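# Chapter 8: The Minister Comes to Look

A minister who wants to know how many people sleep in the old bus depot at Gorkside can ask for the figure and have it by lunch. A minister who wants to be seen wanting to know must go there. This chapter deals with the second case.

The site visit is among the oldest tools of government and one of the least studied, perhaps because those who study government prefer to stay indoors. We look at three questions: who decides that a visit will take place, who is told beforehand, and what changes once the cars have gone. The last section is short.
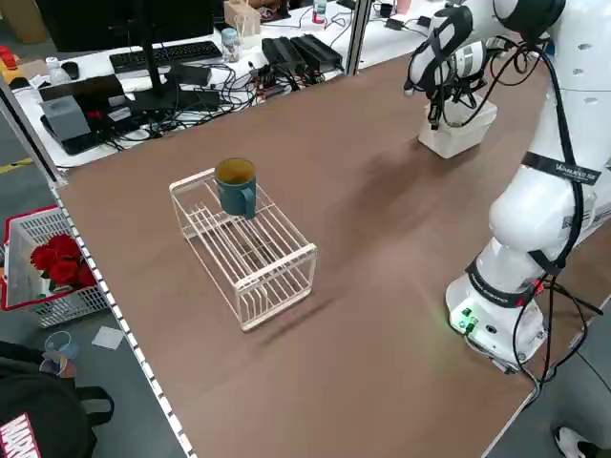 *Fig. 8.1 A mug on a wire dish rack, with a robotic arm at the right of the table.*

## 8.1 The unannounced visit

Our main case is the tour of Gorkside made on 10/03/2024 by the interior minister, Otakar Doležal, and the mayor of Ellton, Amparo Cárdenas. It was unannounced. Two newspapers were there to record how unannounced it was, and a street that had waited 12 weeks for a working lamp had one by the Saturday night.

Residents had complained for months about crowded lodgings, rents taken in cash and a police post that shut at six. Newcomers living in the same lodgings had much the same complaints, though they were asked less often. Doležal spoke to 10 people, eight of whom belonged to his party. He told them that he had "heard it with his own ears", a phrase that turns up in ministerial statements so often that one wonders which other ears were on offer.

Cárdenas had a harder afternoon. She ran the city but not its borders, and was blamed for both.
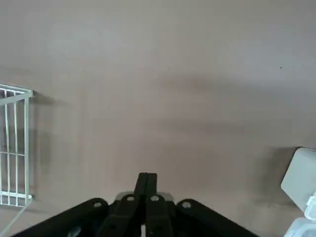 Her adviser, Vojtěch Charvát, later wrote that the mayor had agreed to come only when she learned that the minister would go without her. This is a common pattern. We shall call it **defensive attendance**: being present chiefly to prevent somebody else from being present alone. Students should keep the term in mind when reading the Štěpánek Report in section 8.3, where almost everyone in the room turns out to be practising it.

## 8.2 What a visit can show

Vlasta Polák argues that a visit tells a minister little that a decent report would not, but that he can't claim afterwards to have left it unread. Matěj Procházka is less generous. In his view the visit replaces the report, and the budget line along with it. Both writers draw on Gorkside, and both are worth reading slowly – Procházka especially, as he doesn't believe in paragraphs.

We begin with Polák.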